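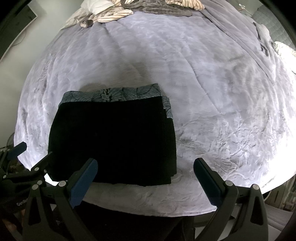

# The Pletstead Gazetteer of Inland Towns, fourth edition

Compiled by Nathalie MacPherson and Dagim Demissie. Published by Kurkeo.

The Pletstead Gazetteer lists 4,000 inland towns, localities and former settlements in a single alphabetical sequence. Each entry gives the current name, earlier names and spellings, grid reference, elevation in metres, nearest rail line (open or closed) and the year the post office opened, where known. Populated places with no permanent residents at the time of compilation are set in italic.

The fourth edition replaces the third in full. Entries have been checked against parish, railway and postal records, and 185 are new. Cross-references from superseded spellings now appear in the main sequence; in the third edition they were held in an appendix. Catchment names have been standardised throughout.

## Contents

- Guide to abbreviations and grid references
- Main sequence, A to Z
- 14 regional maps, two-colour, with sheet index
- Table of closed railway stations, by line
- Pronunciation notes by Keabetswe Cele
- Sources and further reading

## Format

| | |
|---|---|
| Binding | Hardcover, section-sewn |
| Paper | Uncoated, cream |
| Text | Two columns, ruled |
| Markers | One ribbon |
| Language | English |

The maps are grouped at the back – the third edition placed them between regions. Map lettering has been enlarged by one point size. The index grid on each sheet matches the references in the main sequence, so no conversion is needed.

## Library binding

A reinforced binding with cloth joints is available for reference collections. It is limited to 500 copies and is not sold through bookshops. Text and maps are identical to the standard binding. Allow extra time for delivery, as these copies are dispatched from the bindery at Bilyk.

## Supplements and corrections

Corrections are issued each July as a printed sheet sized to fit inside the back cover. Owners of the fourth edition may request the sheet free of charge. Corrections to the third edition have ceased.

To report an error, quote the page, the column and the headword, and name a source if one is available. Reports go to Asnakech Shiferaw, corrections editor.

## Related titles

*Jelo Pocket Atlas of Inland Roads*, edited by Mitiku Demissie. Softcover. Uses the same grid as the Gazetteer – sheet numbers differ.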